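How does a robot know what to do next?

I write the thinking part of robots, which means I sit at a desk and type a LOT. The robot I work on is called Pelta, and its program makes a plan before anything moves. Say I ask for one blue bin. Pelta's plan has 49 tiny steps! Look for the shelf. Find the front of the bin. Work out how wide to open the fingers (too narrow and you bump it, too wide and you hit the bin next door). You do all that too when you grab your cereal bowl, only your brain is so quick you never notice.

Shiny floors are tricky. A bright patch of window light can look like a thing, so my program has to learn that light isn't something you can pick up.
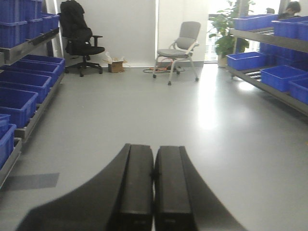 Rosine Picard wrote in to say that her class tried planning a sandwich this way, and they got to 35 steps before anyone remembered to open the bread bag. Pelta would have squashed the bag flat! Try it with brushing your teeth and see how many steps you get.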